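Household Laundry and Water Use in Cestville: A Survey of Student and Family Homes

Abelardo Usuga and Brynhildur Egilsson

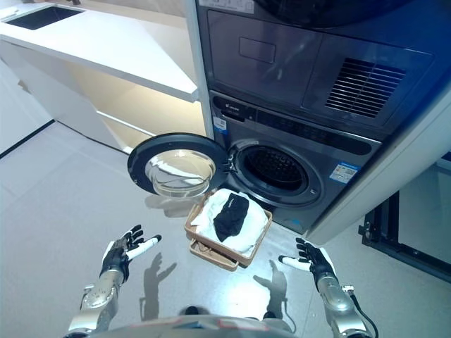
Figure 1. Front-loading washer with the door open and a dryer stacked on top.

Submitted 29 Nov 2022

Summary

This report presents the results of a term project on laundry habits in the town of Cestville. The project asked how often households wash clothes, how full the machine is when they do so, and whether residents know how much water their washer uses. Answers were collected from 27 households by means of a written questionnaire and a two-week laundry diary. The main finding is that the number of loads per week depends more on how clothes are sorted than on how many people live in the home. A second finding is that most residents could not name the water use of their machine, even when the manual was still in the house.

1. Background

Cestville draws its water from the Nilludness reservoir, which also supplies the farms to the north of the town. In dry summers the town asks residents to limit the watering of lawns and the washing of cars. Indoor use is not covered by these requests. The printed notices sent to homes mention showers and toilets but say very little on laundry.

The authors chose laundry as a subject for two reasons. It is a task that almost every household carries out, and it is one that people can record without special equipment. It was also felt that students, many of whom run a home for the first time, might wash in a different way from families who have settled into a routine.

2. Research Questions

The project set out to answer the following questions.

How many loads does a household wash in a normal week?
How full is the machine for a typical load?
Which settings are used, and why?
Do residents know the amount of water used per load?

The cost of laundry was considered as a further question and was dropped at the planning stage. Several of the rental homes pay a fixed monthly sum for water, and their costs could not be compared with those of homes on a meter.

3. Method

Households were found through a notice in the student housing office and through letters delivered in the Gostness neighborhood, where most of the homes are occupied by families. The notice explained the purpose of the study and stated that no names would be printed. Each household chose one adult to fill in the questionnaire and keep the diary.

The diary was a single printed sheet. For each load, the person wrote down the date, the type of items washed, the setting chosen, and an estimate of how full the drum was. The estimate was made by marking one of four boxes: one quarter, one half, three quarters, or full. A short guide was printed on the back of the sheet. It described a full drum as one in which a flat hand can still be placed on top of the clothes.

The design was tested in January with two households that did not take part in the main study. The first version of the sheet asked for the weight of each load in pounds. Both households left this column blank, and it was replaced with the boxes.

Water use was not measured directly. Where a resident was able to supply the model number of the washer, the authors looked up the figure given in the manual for a normal load. The size of the household and the type of washer, front-loading or top-loading, were recorded on the questionnaire.

4. Results

4.1 Number of loads

Student homes washed less often than family homes, as expected. The difference became much smaller when the number of people in the home was taken into account. In shared student homes, each person usually washed separately, even where all of the tenants used the same machine. As a result, a shared home could produce as many loads as a family of the same size, with less in each load.

The highest number of loads was recorded in a family home where sports clothing was washed on the day it was worn. The lowest was recorded by a student living alone, who took bedding to a relative's house outside the town. That bedding does not appear in the diary.

4.2 How full the machine was

Family homes marked "three quarters" or "full" for most loads. Student homes marked "one half" more than any other box. When asked for a reason, students most often wrote that they needed a certain item for the next day. A smaller group stated that they kept dark and light clothes apart and did not own enough of either to fill a drum.

4.3 Settings

Nearly all households used the same setting for most loads. The setting was described as "normal" or "daily" in the majority of diaries. Several respondents noted that they had never tried the others. The short cycle was used mainly in student homes. Wool and delicate cycles appeared in only a few diaries.

Households that dried clothes on a line tended to choose the time of washing by the weather, and then to wash more than one load on the same day. Those with a dryer spread their loads more evenly over the week.

4.4 Knowledge of water use

Residents were asked to estimate how much water their washer used for one load. Most left the line blank or wrote a question mark. Among those who gave a number, the answers differed widely, and owners of front-loading machines tended to guess too high.

5. Discussion

The results suggest that advice on laundry should be directed at sorting and sharing. Tenants who are willing to combine loads could wash less often without any change in the machine itself. Some respondents objected to this in their comments, on the grounds of privacy or a dislike of another person's detergent. These objections should be taken seriously by anyone who prepares material for student housing.

Town notices could also state the water use of a normal load in plain terms. A printed card was discussed with the housing office, which estimated that some 2000 copies would be needed to reach every rental home.

6. Limits of the Study

The sample was small, and the households volunteered. People with an interest in saving water may have been more likely to reply. The diary may also have changed behavior while it was being kept; one respondent wrote that she had waited for a full load "so as not to have to mark one half again." Estimates of fullness were made by eye and differ from person to person. No homes using the public laundromat were included.

7. Division of Work

Brynhildur Egilsson prepared the questionnaire, delivered the letters in Gostness, and wrote sections 1 to 3. Abelardo Usuga collected the student diaries, entered the data, and wrote sections 4 to 6. Both authors reviewed the full text. The blank diary sheet and the questionnaire are attached as Appendix A and Appendix B.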